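Why Does the Washing Machine Shake?

Ours is white with a round door at the front, and when I was little I was sure it wanted to walk out of the room.

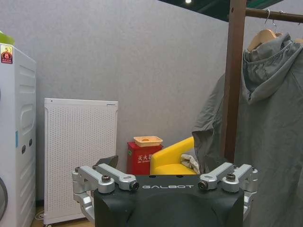

What's going on in there?

Behind the round door is a big metal drum full of tiny holes. You put in your socks, your muddy shorts and maybe a towel. Water comes in, the drum turns slowly, and the clothes tumble over and over. All that flopping about is what gets the dirt out!

And the shaking?

That's the spin. The drum goes super fast — as many as 900 turns in one minute on my machine — and the water gets flung out through the holes. If all the wet clothes bunch up on one side, the drum is lopsided, so everything wobbles (and my floor hums).

Try it yourself

Put a wet sock in a salad spinner and give it a whirl. Now look in the bottom of the bowl. See the water? Next, push the sock to one side and spin again. My niece Rohani did this 9 times and got the kitchen very wet, so ask a grown-up first.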